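Workshop notebook, February
Re: the red kit, folding and mending before it goes to Hulme

Mariann asked me to write this up properly so that whoever has the bench next month doesn't have to start from nothing, and also (she was very kind about it) because my last three entries were mostly notes about tea. So I will try to be thorough, and anyone who only wants the folding can skip the next paragraph.

The kit came to us from the Pilcombe youth club, who had it in a storage cupboard and would like it fit to lend to the summer players at Hulme. There are 73 pieces all told, counting shorts and tops separately, and nearly all of it is red with white trim, in every size from very small child to somebody's enormous uncle. I am fond of it already. Mariann Mészáros has the list, and she has put a line through anything with a hole bigger than a thumbnail. Those stay with us for patching. The rest only needs sorting, a fold that will survive a van ride, and a label.

The big table is still covered in the Relavell curtains, all laid out for hemming, so I have been working on the gray sofa. I had my doubts about this, but it is a good height if you kneel on a cushion, and red on gray is very easy on the eyes when you are hunting for pulled threads late in the afternoon. The upholstery also has a bit of grip to it, so slippery shorts stay where you put them, and that is more than I can say for the table.

What I learned about the mesh shorts first. They crumple if you so much as look at them, and the white side stripe is your best friend! Find the stripe, find the waistband, give the whole thing one good shake, and lay it down with the two side stripes on top of each other. Then it folds in half again without any argument. If you start from the hem instead you end up with a twist in the middle and have to begin over, as I did for most of one morning. Printed numbers should go to the inside of the fold, with a sheet of tissue if the print feels at all tacky.

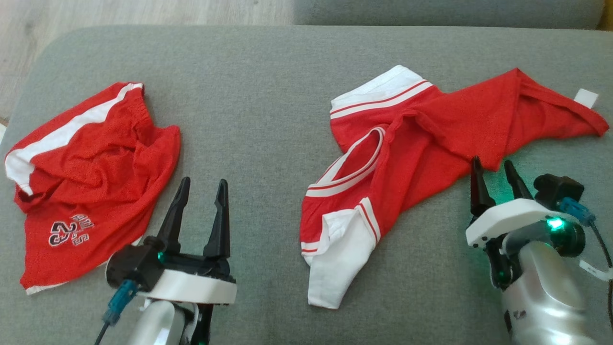

Shorts on the left with the 23 showing, and the jersey still in a twist.
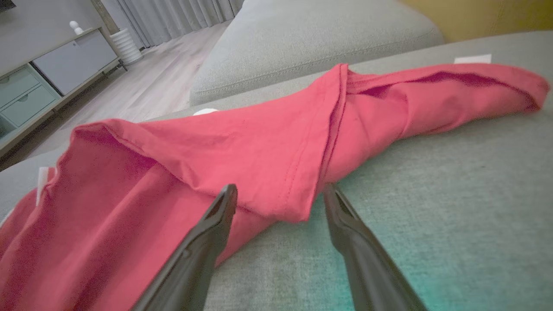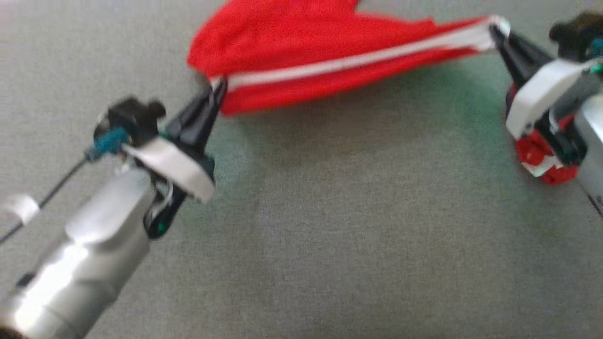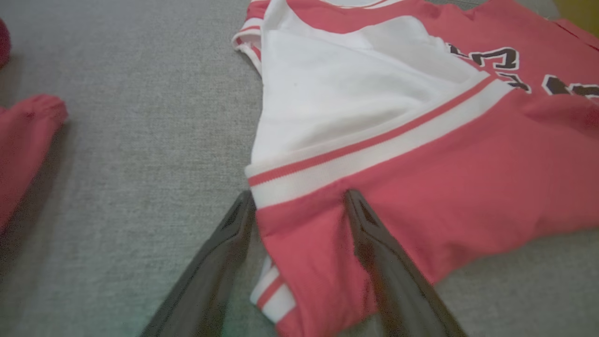 Striped ribbing across the middle, numerals up in the corner.

Tops are slower. My method now is to find the neck before anything else, because once you have the neck you know which way up you are, and with this much trim that isn't always plain. I spent a good five minutes smoothing out what I was sure was a hem before I found I was holding an armhole. So: neck first, then pull the two shoulders apart gently, then let the body drop. Keep the ribbed trim flat and don't stretch it to make it meet, even when it wants to curl (and it does want to). Mariann steams hers with a damp cloth and a cool iron, which works nicely on the ribbing. I wouldn't put any heat near the numbers until we have tried it on one of the tops with a line through it.

Plain cotton T-shirts have crept in among the team things. I asked Pilcombe whether they wanted them back and they said to send them along with the rest, so they get the ordinary fold, sleeves in, and go at the bottom of each box, where they make a soft layer under the mesh.

Labels: Zakance only sell the sew-in ones in rolls of 600, so we now have labels until the end of time. Please use them for anything you like. Size goes on the left, the piece number on the right, and please write with the laundry pen and let it dry before you stack. I have blue smudges on two pairs already and they are both my fault.

Still to do. The drawstrings on the smaller shorts are missing in several cases and I haven't settled on cord or flat tape. Cord looks better, tape stays tied. Mariann votes tape. The patching pile is in the basket by the window with matching thread pinned to the top, except for the darker red, where the nearest I could find is shade 292 and it looks a little orange to me in daylight. Have a look at it before noon and tell me what you think.

Boxes are flat behind the door. The good tape is in my drawer, please put it back.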